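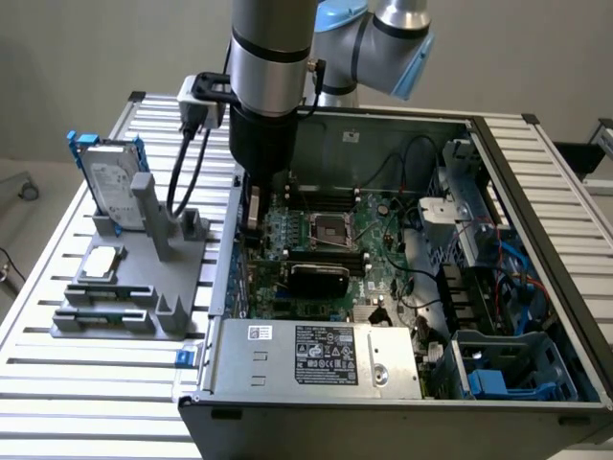
Sofia Arruda asked whether a desktop computer has to be complete before it can be handed in, as hers had lost its processor and one of its drives some years ago. It does not. The Sadley Computer Reuse Service accepts desktop computers in almost any state of completeness, and the answers on this page set out what we take, how a case should be prepared and what becomes of the parts.

Frequently asked questions: desktop computers and parts

What may I hand in?

The Service accepts desktop towers, loose motherboards, power supply units, hard disk drives, memory, heatsinks and fans, drive cages and caddies, and internal cables. Keyboards and mice are accepted if they are clean. We do not accept printers, cathode-ray monitors, laptop batteries that have swollen, or any equipment that has been in a flood or a fire.

Is there a limit on quantity?

Households may bring up to 3 computers on one visit. Schools, offices and other organisations with more than this should write to the Runville depot beforehand, so that a delivery time can be agreed. Deliveries that have not been arranged may be turned away at the gate.

Is there a charge?

There is no charge to households. Organisations pay a handling fee, which is set each year in May and shown on the booking form.

Do I need to remove the hard disk drive?

You may do so, but it is not required. Any drive left in a machine is taken out at the Runville depot before other work begins, and is then either erased or destroyed. If you would prefer to keep your drive, please remove it at home. Staff at the reception desk are not able to open cases for visitors.

If you do remove the drive, please leave its rails or caddy in the computer. These fittings are often particular to one make of case and are difficult to replace. A drive without its rails can usually be found a place; a case without its rails very often cannot be given a new drive at all.

How is the data on my drive dealt with?

Working drives are overwritten in full and checked. Drives that fail the check are shredded. A certificate can be issued on request, and must be asked for at the time of handing in — it cannot be supplied afterwards. Users are nevertheless advised to sign out of their accounts and to copy anything they wish to keep before they come.

How should I prepare a tower at home?

Shut the computer down in the usual way, switch it off at the wall and unplug every lead. If you wish to open the case, lay it on its side on a firm table with the removable panel uppermost. Keep the panel screws in a small envelope and tape the envelope inside the case, away from the board.

The power supply unit must not be opened under any circumstances. It may hold a dangerous charge after it has been unplugged. The unit may be left in place in the case, and we prefer that it is.

My motherboard has no processor. Is it still of use?

Yes, provided that the socket is undamaged. Please do not touch the contacts inside the socket, and do not attempt to clean them. If you still have the plastic socket cover, fit it before the computer is moved. Where the processor is handed in separately, it should be placed in an anti-static bag or in its original box, never loose in the bottom of the case.

Boards with bent contacts are sent for materials recovery. The heatsinks, memory and battery are taken off first.

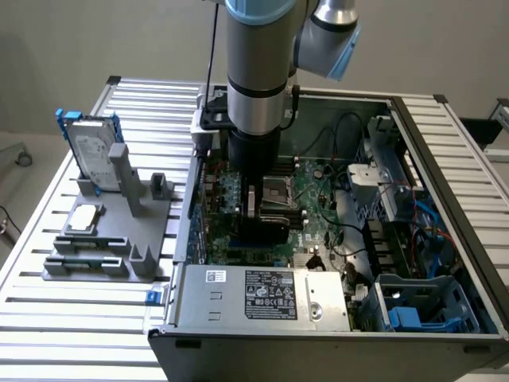

Should I disconnect the cables inside the case?

Please leave them as they are. Data cables and power leads that remain attached to the drive cage are less likely to be trapped or torn when the case is moved. Cables that have already come free may be coiled gently and laid inside. They should not be cut or tied tightly, and labels should not be stuck over the connectors.

What happens to a computer after it has been received?

Each computer is given a number and examined. Machines that can be repaired at reasonable cost are fitted with tested parts and offered through the Kaplan Scheme to households and learners within the district. The remainder are taken apart, and the parts are sorted into stock for repairs or sent for materials recovery. Last year the Service received 3235 items, of which 300 were complete computers returned to use.

May I ask for a part for my own computer?

Surplus parts are released on Friday mornings at the Prillodholm counter. Please bring the make and model of your computer and, where possible, the old part. Parts are tested before release but are supplied without guarantee. We cannot reserve items by telephone.

Power supply units are released only after an electrical safety test, and only to persons aged 18 or over.

Can I have my computer back if I change my mind?

A computer may be reclaimed until it has been examined, on production of the receipt. After that point ownership has passed to the Service and the item cannot be returned. Drives cannot be returned once erasure has begun.

Do you collect?

Collection is available to residents who are unable to travel. There are 94 collection places each month, and these are given in order of application. The computer should be unplugged and brought to a ground-floor room before the van arrives.

Whom should I contact with a question not answered here?

Please write to the enquiries desk at the Runville depot, giving your name, your postcode and a short description of the equipment. Enquiries about an item already handed in must also give the receipt number.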